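Home › Local › Stullwood repair room takes in old desktops through June

Stullwood repair room takes in old desktops through June
Posted in Local, Schools & Libraries
2 Comments

STULLWOOD - Got a dead tower in the basement? The repair room on the lower level of the Stullwood library annex wants it. Intake is open now and runs through the end of June, mornings only, 8 to 11. Use the side door by the bike racks. The front desk upstairs can't take machines and will send you back outside with it.

Desktops only this time. No laptops, no printers, no tube monitors. Flat screens are OK if they power on and have a stand.

The room has put out 2,331 machines since it opened in the old map storage area, according to the tally sheet taped up inside the door. Most went to households in Stullwood and Drallthorpe. A smaller number went to the adult classes at the Bostholm night school, which lost most of its computer lab when the roof leaked over winter and has been sharing what was left. The school has asked for enough desktops to fill one classroom before fall sign-ups. That request is what's behind the early start this year, intake normaly waits until school lets out.

What happens to a donated tower is pretty simple. Cable off, side panel off, dust out. Then a look at the board and the power supply, memory check, new drive if the old one is shot or if the owner kept it. Machines that can't be saved get stripped for parts and the bare metal goes to the scrap hauler. Parts go in bins along the back wall, sorted by type, and the bins are where a lot of the fixes come from. A power supply out of one box, memory out of another.
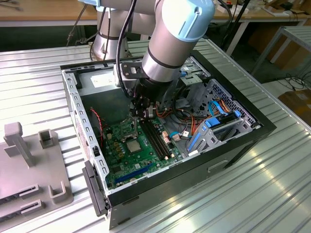 Older towers are still worth bringing in. The room gets asked about this constantly, and the answer is yes, bring it, even if it was slow when you quit using it. Big cases are easy to get into and there is a lot inside that can be reused. With the side panel off and the case laid flat on the metal table, you can get at the green motherboard, the power supply and the drive cage, and cabling is worth saving as well, bright blue SATA cable included. Little plastic bits too. Drive rails like the two blue clips in that drive cage are the sort of thing the room runs short on, so please don't toss yours when you clean out a case at home. Same goes for front bezels, side panels, and the screws. Put the screws in an envelope and tape it to the case.

Memory is the number one need. The older sticks don't cost much but they are getting harder to find in matching pairs, and a machine with too little of it is no use to the night school, where students have a browser and a typing program open at the same time. If you pulled memory out of a desktop years ago and it's sitting in a drawer, drop it off in a paper envelope or the bag it came in. Not loose in a grocery sack please.

Also wanted: power cords, wired keyboards, wired mice, and small speakers that work. Wireless sets are turned away unless the receiver is with them.

About your files. Back up anything you want before you come, the room does not do data recovery and will not hold a machine while you make up your mind. Drives that come in with a tower are wiped before reuse. If you'd rather keep yours, take it out first and say so at the table, a tower with no drive is fine. There is a form to sign either way. One page, both sides.

Families who need a computer can put their names down at the same table, or fill out the card at the upstairs desk. Cards are in English and Spanish. No proof of income. One machine per household, and there is a wait, currently over 2 weeks, longer if you need a screen with it. Pickup is by phone call, so write the number clearly. Several cards from the spring were unreadable and those calls never got made. If you signed up before May and heard nothing, fill out a new one.

Each machine goes out with a keyboard, a mouse, a power cord and a printed sheet on getting started. The operating system on them is Linux. It looks a little different from what people may be used to but it covers web, email, typing and homework sites. Anyone who needs a particular Windows program should ask before taking a machine home. Games, probably not.

Parking is tight. The annex lot is half closed for the drain work and the fence has moved again, so unloading is on the Mill Street side. Ten-minute limit. Hand truck is inside the door if you have more than one tower. Businesses with a big load need to call ahead, the room turned away a pickup full of office machines in April when there was no floor space left to put them.

Drallthorpe residents don't need to drive over. A drop shelf is set up at Cui Hardware, next to the key counter, during store hours. Towers and cables only at that location, no screens. Somebody from the room clears the shelf twice a week. Label your machine with a name and phone number and write down what was wrong with it, if you know. "Won't turn on" is plenty. "Fan noise then shuts off" is better.

The repair room is also looking for hands. Evening bench sessions start up again next month and you don't need to know computers to be useful, there is dusting, sorting, cable testing and a whole lot of label peeling. Teens are welcome with a signed permission slip. Closed shoes required. Tie back long hair. Tools are supplied, though if you have a favorite screwdriver bring that along and put tape on the handle.

A beginner session on opening up a desktop and finding your way around inside is planned for the second half of June, in the same room. Time not set as of this posting, it will go on the door and on the library calendar. Seats are limited to the size of the table. Free. Bring your own tower if you want to work on it, otherwise share one of theirs.

Towers left outside the door after hours can't be accepted. Two got rained on last month and both went to scrap.

Quick list for drop-off:

Desktop towers, any age, working or not
Memory, drives, power supplies, fans, cables
Drive rails, bezels, side panels, screws
Wired keyboards and mice
Flat screens that power on

Not accepted: laptops, tablets, printers, scanners, tube monitors, TVs, batteries of any kind. Batteries go to the county drop site in Bostholm, same entrance as the paint.

Update: the side door buzzer is out. Knock loud.

Filed under: Stullwood, Drallthorpe, Bostholm, library annex, recycling

2 Comments

drallthorpe_reader
Does the hardware store shelf take keyboards? Sign there just says computers.

Site staff
Towers and cables only at the store for now. Keyboards have to come to the annex, 8 to 11.

More in Local
Mill Street drain work runs long, lot stays half closed
Bostholm night school posts fall class list
County paint drop-off adds morning hours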